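What does it mean to study abroad?

By Anouk Maes

Maybe you have an older sister, a cousin or a neighbor who goes to university. One day this person says, "In February I go to study in another country!" Then there is a big suitcase in the hall and everybody is a little bit nervous. What is happening?

A school in two places

When a student studies abroad, she stays a student of her own university, but she takes some of her lessons in a different country. Abroad is just a word for "in another country." After the lessons are finished she comes home, and the lessons she passed over there count at home too.

Some students go for a whole year. Others go for half a year, and some go only for a short summer course. At the University of Drarklow, where I work, we have a short course for future engineers. It has 2 blocks. The first block is in Drarklow and the second block is in Julline, which is on the other side of the border. Together they take 6 weeks.

Who can go?

Every university has its own rules. Mostly the student must write a letter and explain why she wants to go. She must also show her grades. For our last course, 81 students sent a letter. In the end 78 students traveled, so almost everybody who asked could come with us. The other three changed their plans.

How do they understand the teacher?

This is the question that children ask me the most. Many courses abroad are given in English, also in countries where people speak something else at home. But in the bakery or on the bus, the student will hear the language of the country. It is a good idea to learn a few words before you leave:

hello and goodbye
please and thank you
I am lost, can you help me?
I do not eat this

The last one is more useful than you think. When I was a student I ate fish soup for a week, only from being polite.

Where do they sleep?

Some students get a room in a student house, with a kitchen that they share. Others live with a host family. A host family is a family that has a free bed and likes to have a guest. In Julline, many of our students stay in the student house Van Beek. It is old and the stairs make a lot of noise, but there is a garden.

What do they learn there?

That depends on what they study. A student of history can visit an old castle and read old letters. A student who builds bridges can stand under a real bridge and draw it. Engineers also have lessons in a lab, a room where you try things out and do not only read about them.
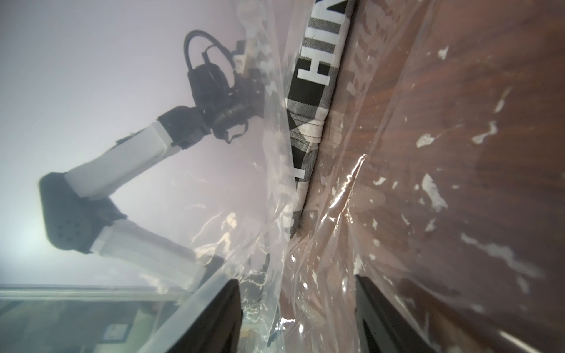
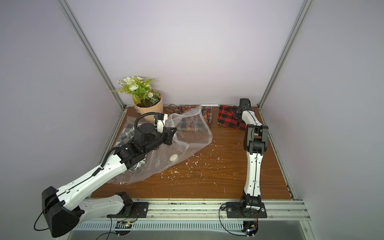 Do they get homesick?

Yes, many of them do, also the big and strong ones. Homesick means that you miss your house, your people and maybe your cat. It often comes in the evening. It helps to call home, but it also helps to go outside and do something with the others — a walk, a game, cooking together.

Words to remember

Abroad: in another country.
Credits: the points that a student gets for a lesson she passed.
Exchange: when your school sends a student to another school, and that school sends one back.
Passport: the little book that shows who you are and which country you come from.

Do you have a question about studying abroad? Ask your teacher to send it to us. The class from Fullton sent theirs on a very long roll of paper, and we are still busy with the answers.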